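From: Vilhjálmur Bech
To: wirkent-collect
Subject: Re: [wirkent-collect] how crumpled is crumpled?
Date: January 2019

On Friday, Partington wrote:

> Second question, and then I'll leave the list alone. The task sheet
> says "garment starts in a natural crumpled state." My shirts start in
> whatever state they land in when I drop them, and after the first
> thirty I noticed I drop them the same way every time. Do I need to
> mess them up on purpose? And does it matter that I'm doing this on
> a bed? The Taststead people all seem to have tables. I have a bed,
> and the bed has a pattern on it.
>
> Also the upload page keeps telling me my batch is "pending review"
> and has been telling me that since before the holidays.

Last part first, as it's the only one I can answer with any authority. "Pending review" means it is sitting in a folder waiting for me. I've now looked at it. You have 70 episodes accepted and 2 sent back, and the 2 are the ones where the phone rings and you answer it with the left gripper still closed on a sleeve. I enjoyed both of them very much. They are not folding.

On crumpling: yes, please mess them up on purpose, but don't get artistic. We had somebody in June who took "varied starting states" to heart and began tying the sleeves together. The model learned from this that some shirts are hopeless and it should hold still until they go away. It took us weeks to get that out of it, and I still think I see it sulking sometimes.

What I do myself: pick the shirt up by whatever part is nearest, shake it once, let go. Next time pick it up by a different part. Every fifth or sixth go, turn it inside out and leave it like that. If the collar ends up underneath, leave it underneath. The temptation is always to give it a little tug so the collar is where you can get at it, and then we have a thousand episodes of a shirt that has already been helped.

The bed is fine. I'd go further and say I'm glad of the bed. Mestau trained on the Taststead tables for most of last year and became very good at folding shirts on a gray table in Taststead. Then someone put down a tablecloth. I wasn't in the room for it but I have seen the log, and it spent eleven minutes trying to pick up a printed lemon.

So I have no complaint about your pattern. I went through the batch on the big monitor and picked a moment out of it to show the rest of the list, as a couple of people asked me off-list what a non-table setup looks like from the tool's side. 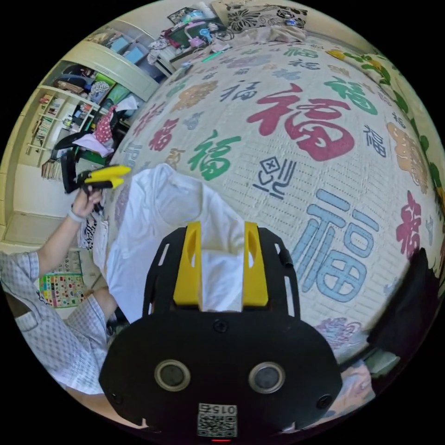
White T-shirt on the 福 sheet, seen from one gripper, with the other coming in from the left.

Note for the newer folks: the fingers are upright and parallel at the bottom center of the view with the shirt between them, and the second tool shows up at the left. I like having both in view when they're working on the same garment. If I can see one gripper and have to guess about the other, I guess badly, and so does Mestau.

The thing I'd ask you to change is the shirt. Not that one in particular, it's a perfectly good shirt. But it's white and the sheet is cream, and if every episode is a white shirt on a cream sheet then the big colorful characters are doing half the work of telling the model where the bed is. Mix in something dark. Mix in something striped if you own it. If you have a shirt with large red characters on it I would honestly love to see what happens, but do those last and put them in their own folder, labeled, so I can take them out again when it goes wrong.

Don't tidy the room. Three people have now asked me whether they should clear the shelves before they record, and one of them had already done it and wanted to know if she could put in for the hours. (No. Sorry. I did ask.) The shelves are welcome. The only thing I want kept out is other people's faces, which is in the consent sheet on page two, where it has been all along.

Some smaller things while I have everybody:

The naming. It is garment, underscore, surface, underscore, your initials. It isn't "final" or "final_good" or "shirts tuesday REAL." The script that sorts these was written in an afternoon by me and it has no sense of humor. Episode 1751 went missing for nine days over a stray space.

The pace. Slower than you would fold at home, please, but don't stop to think with the fingers closed. If you need to think, open them and think.

Failed grasps. Keep them! If you miss the hem and go back for it, that's the most useful part of the whole recording. Throw an episode out only if you drop the tool, leave the room or take a call. (See above.)

Charging. Overnight, both of them, every night. I know one of them always claims to be full. It's lying.

Partington, I've bumped your quota for pants, if you want them. No pressure. Pants are awful. The sheet says fold in half lengthwise and then in thirds, and I have yet to meet two people who agree on which way is lengthwise, so tell me which one you picked and I'll pretend it was the plan.

Next pull from the server is whenever Wirkent gets us the new disks, so keep your local copies until I write again.

Vilhjálmur

--
wirkent-collect mailing list
To unsubscribe, reply with "unsubscribe" in the subject line and wait for Vilhjálmur to notice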